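# Plirico: teleoperated demonstrations, simulated cell

Notes and one view from the February recording block. The operator drives the arm with a handheld controller, and joint positions and gripper opening are logged at 10 Hz. The block holds 38 demonstrations of a single tabletop task, each capped at 1000 steps. We dropped 3 for controller dropouts and did not re-record them.

Gripper commands are continuous in the Liew interface. Older Doltovska logs stored open/closed only and need converting before they are mixed in. Views are rendered from the wrist.
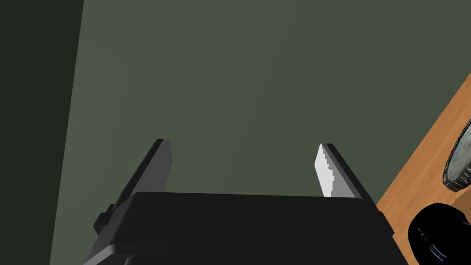 Wrist view, fingers spread. Pale pad on the inner face of the right finger; wooden surface at lower right.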